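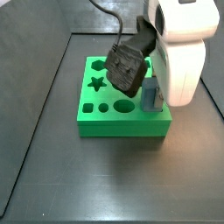

Blue block, green shape sorter

Sarkberg Toy Library: FAQ

Who can borrow?
Anyone! Grandparents, neighbors, big kids — come on in.
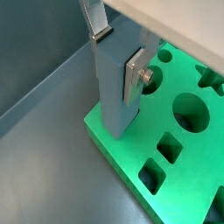
No. 12, p. 156

How long can we keep a toy?
Until the end of the month, and you can renew once. 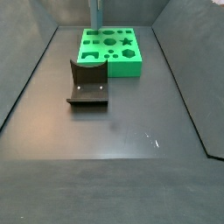
A sorter with plenty of holes to try

Do you take donations?
Yes please! Puzzles go fastest, so we always want more. 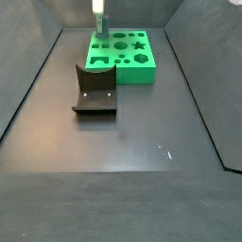
Board games are great too, even with a die missing. Ask for Perrine Riviere at the desk, who has a whole drawer of spares!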